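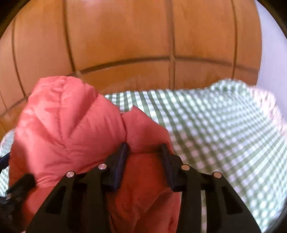
Red jacket, gingham cloth, March.

I have now eaten the Wirnska pistachio gelato three times, which I am calling research. The first tub cost me 854 calories and an evening. The label lists pistachios fifth, right after something called "green vegetable concentrate," and I suspect the spinach is doing most of the work.

Valentin Arnaud, who lent me his spoon, prefers the Trernis one. It tastes like almond extract and regret, but it does stay soft straight from the freezer. I finished his too. The Bekanau hazelnut is next, once there's room behind the peas.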